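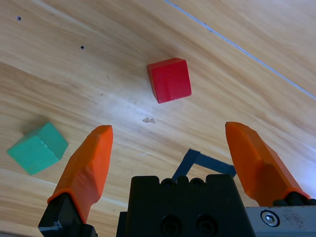
Print this page | E-mail this page

4.3 Recording a set of pick-and-place examples

Read section 4.2 (Leader arm calibration) before you start. If the arm has been powered off or moved to another table since the last calibration, repeat 4.2 first.

A set is 30 episodes of one task with one instruction. Do not mix tasks in a set. If you want the arm to learn both "pick up the red cube" and "pick up the green cube," record two sets and give each its own name in Huvari.

Preparing the table

1. Wipe the tabletop. Crumbs, wood dust and bits of tape show up in the wrist view and can end up tied to the task in training.

2. Check the tape that marks the work area. Replace any piece that has lifted. Use the same color as before if you are adding to an older set.

3. Put out both cubes, even if the task uses only one of them. Leave enough bare table between them for an open finger to pass down on either side.

4. Turn each cube to a different angle from the edge of the table. Cubes that are always squared up give a policy that fails as soon as one is bumped.

5. Switch on the overhead light and close the blinds. Glare on varnished wood is acceptable if it stays in the same place for the whole set.

Note: Small holes, seams and grain in the tabletop do not need to be covered. Do not move the arm base between episodes to get away from them.

CAUTION: Keep hands off the table while the follower arm is live. The fingers close with enough force to pinch. Use the pause pedal before you reach in to move a cube.

Recording

6. In Huvari, open Record and choose New set. Type the instruction exactly as you want it stored. Lowercase, no period at the end.

7. Bring the arm to the start pose. The fingers should be wide open and both fingertips should be visible in the wrist view. If one is missing from the view, stop and go to 4.6 (Camera mount).

8. Press the record pedal and wait 2 seconds before moving. The still period is trimmed later, but the trimmer needs it.

9. Move to the cube, close, lift, and carry it to the drop point. Keep a steady pace – slow is fine, but do not stop in midair to think.

10. Open the fingers, back away, and press the pedal again to end the episode.

11. Mark the episode Keep or Discard. A missed grasp that you recovered from is a Keep. A dropped cube that left the work area is a Discard.

12. Press the pause pedal, move both cubes, and repeat from step 7.

Note: Change the cube positions after every episode. After every 5 episodes, swap sides, so that the cube on the left goes to the right.

Checking the set

13. When the counter reaches 30, choose Review. Play the first and last episodes side by side and compare the lighting and the tape corners. If the tape has shifted between the two, the camera or the base has moved.

14. Choose Upload. A full set takes almost 2 minutes on the wired connection. Do not close the lid of the laptop until the status line reads Stored.

Discarded episodes are not uploaded and do not count toward the total. They remain on the laptop until you clear them under Settings – Storage.

Questions about naming sets go to Bontu Degefa. For pedals, cables and finger replacement, contact Quang Quách at the Brosbridge bench.

Section revised in June. Next: 4.4 Adding a second camera

Print this page | E-mail this page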